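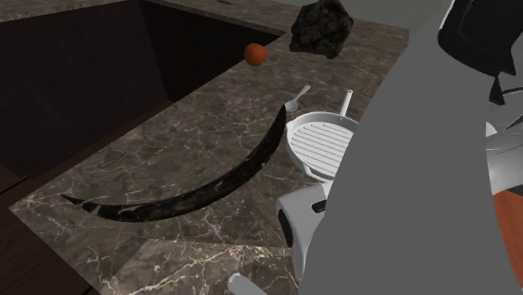

Hello all,

I am answering the message about the water main on Tkachuk Street, because several things in it have changed and I don't want people to use the old information. I keep the original text below with my notes between the parts.

> Does anyone know what is happening at the corner of Tkachuk and Wustach Road? There is a truck from the water company and the street is closed with cones. We have no water on our side.

The pipe under the eastbound lane broke a little before 5 a.m. I spoke by phone with the dispatcher at Kukum Water. She told me that 19 houses lost service completely and that the houses uphill have low pressure only. The crew closed two valves, and the section between them stays dry until the new piece of pipe is in.

The fire department was also there in the morning, but there was no fire. They came for a basement where the water reached the electric panel. The power to that house was turned off and the pump ran until lunch. The people who live there are fine and are staying with family.

> Is it safe to drink the water if you still have some? Mine looks a little brown.

Please boil it first. The notice from Kukum Water is for all addresses from 723 to 900 on Tkachuk Street, both sides, and for the whole of Skornent Court. One full minute of strong boiling, then let it cool with a lid on. This is for drinking, for brushing teeth, for ice, and for washing vegetables that you eat raw. A shower is permitted if you don't swallow the water. The notice stays active after the service comes back, until two clean samples are received from the laboratory. The dispatcher could not promise me a day for that.

If your water is brown, run the cold faucet in the bathtub until it is clear. Do not use the hot faucet for this, or the sediment goes into your heater. I made this mistake two years ago and had to flush the tank.

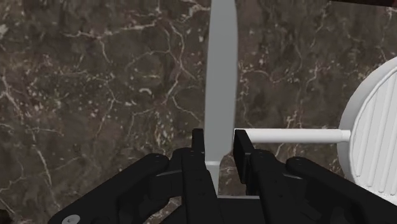
*Gray knife over dark marble, with a white pan at the right.*

> What about the bus? I saw it turn around at the church.

The bus does not go through Tkachuk Street now. It turns at the church and takes Wustach Road down to the school, so the stops in the 800 block are not served in either direction. The nearest working stop is in front of the hardware store. The school bus uses the same place, but it comes ten minutes earlier than usual, so please tell the parents who are not on this list.

Cars can reach Skornent Court from the north side only. The cones at the south entrance were moved by somebody last night and a driver went with one wheel into the trench. Please leave them where they are – the asphalt near the edge has nothing under it.

Bottled water is given out at the fire station on Wustach Road from 8 a.m. to 6 p.m. They ask for your street address, and each household receives two cases. If you cannot carry them, call the station and they will bring them to the door in the evening.
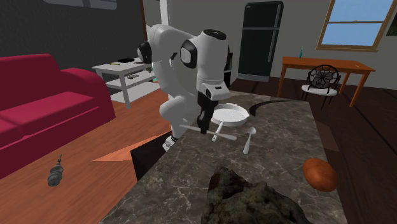

One neighbor already wrote to me privately that the station ran out of cases yesterday by 4 p.m., and that it is better to go in the morning. She also asked if the company will reduce the bill for the water we use for flushing. I asked the dispatcher the same. Her answer was that you must write down your meter reading before and after, and send both with the next payment. She did not say how much they take off.

> Thanks, and please post if you hear more.

I will. The new pipe was on the truck this afternoon, but the old one has asbestos cement in it and a second crew has to cut it. They are expected tomorrow at 7 a.m., and there will be noise.

Regards from the uphill side of Tkachuk Street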